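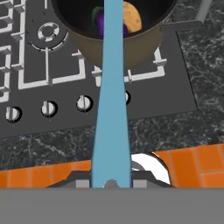 I've had the Rustad two-burner induction cooktop for the better part of a year now, and my sister-in-law keeps asking whether she should get one, so I'm finally writing it all down in one spot and she can read it with a cup of tea like everybody else.

A bit of background first. Our old coil stove gave up in November, right in the middle of a batch of plum jam (which went in the compost, and I'm still a little sore about it). A full range was going to mean new wiring and a lot of dust, and Špela Babić down the road had been raving about her portable Rustad, so off I went and paid $444 for one. Not cheap for a thing that sits on the counter! But I cook every night, and I figured it would earn its keep.

The good news is that it's quick. A full kettle of water boils before I've finished chopping an onion, and I'm not a slow chopper. The low end is even better to my mind. I make yogurt most weeks, and the hold setting goes down to 82 degrees, so I can leave the milk to sit there while I fold laundry and come back to no skin and no scorching on the bottom. Custard behaves itself too. My old stove had two moods, sulking and furious, and I'd forgotten that simmering could be so relaxing.

Now the grumbles. The touch controls do not like damp fingers, and whose fingers are dry when they're cooking? I keep a tea towel over my shoulder just for that. The fan carries on for a good while after you turn everything off, loud enough that my husband Hartmut asks if something's still running. And the cord is short, only 74 centimetres, so you really do have to plan around it. 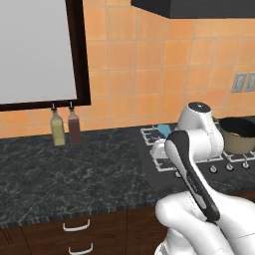

Where you put the thing matters more than the box lets on. I tried ours on the island first and ended up with the cord stretched across the drawer I use most, so that lasted one supper. Walk around your kitchen before you buy and look at your outlets. You want them low on the wall just above the counter, like the pair of pale grey plates on the orange tile here, so the cord has next to no distance to travel. Ours are behind the bread box, naturally, and the bread box has moved.

Pans are the other thing to think about. I had to retire 2 old favourites that a magnet wouldn't stick to, including my mum's jam pot, which now holds wooden spoons. The Pridora skillet I already owned works beautifully, as does anything cast iron, though I lift the heavy ones carefully so as not to scratch the glass.

Cleaning is a wipe with a soft cloth and a bit of vinegar. I'd buy it again, and I've told Špela so, but I'd ask for a longer cord at the shop before I handed over the card.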